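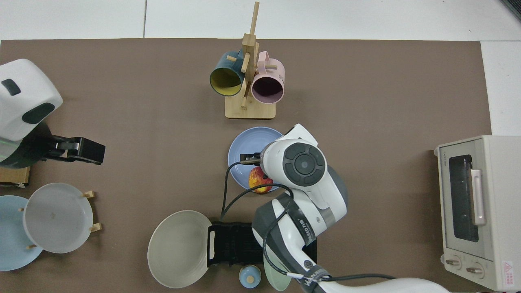
mug tree, two mugs on it so far

gritandglaze
Ok so question for the pottery/kitchen people. Moving to a smaller place in July and the cupboard situation is bad. One shelf. Thinking mugs go on a tree on the counter and the shelf goes to plates. Does hanging them by the handle wreck the handle over time?? My sister swears it does. Mine are all glazed stoneware, a couple handmade.

Minttu_L
No. Used one for years, never lost a handle. Lost plenty in the sink.

tollhouse_ray
Depends on the handle. Factory mugs fine. Handmade with a pulled handle, look at where it joins the body. If you see a hairline there dont hang it, dont even drink out of it.

gritandglaze
How do you check for a hairline? Mine has crackle all over the glaze so I cant tell whats what

tollhouse_ray
Tap it. Good one rings, cracked one goes thud. Crackle in the glaze can dull it too so compare against another mug from the same maker if you have one.

Genivaldo Aguiar
The handle is not the problem, the tree is. Cheap ones tip. You take one mug off the left and the whole thing leans right. Take them off one side then the other and get one with a wide base. I had a Forkov, went over twice, threw it out.

Minttu_L
Had the same Forkov and it never tipped? Are you loading it with soup mugs

Genivaldo Aguiar
Normal mugs. Big ones maybe.

pennydreadfull
Nobody mentioning dust. Hang them mouth down or you are rinsing every mug before coffee. Also steam from the kettle, grease if its near the stove. I went back to a shelf with a rail under it, 2 screws and done. Cup hooks under the shelf work too if the wood is thick enough.

gritandglaze
Renting, cant drill :(

pennydreadfull
ah. then tree, other side of the room from the stove

sam_on_3rd
Unpopular opinion, own fewer mugs. I kept four. My wife had a Skindurholm set of twelve from her aunt and we used the same two every day anyway. Rest went to the church sale on Sunday.

Minttu_L
"own fewer mugs" on a pottery board lol

sam_on_3rd
I said unpopular

tollhouse_ray
He's not wrong tho. I have fired something like a whole closet of them and drink out of a gas station one.

Genivaldo Aguiar
Back to the question. If the tree has bare wood pegs put the mugs on dry. Wet handles leave marks on the pegs and after a while it gets black spots. Bit of mineral oil helps, wipe off the extra.

gritandglaze
Good tip, didnt think of oil. Going with the tree, handmade ones stay on the shelf w the plates. Sister can be mad. Will tap them all tonite

pennydreadfull
report back on the thuds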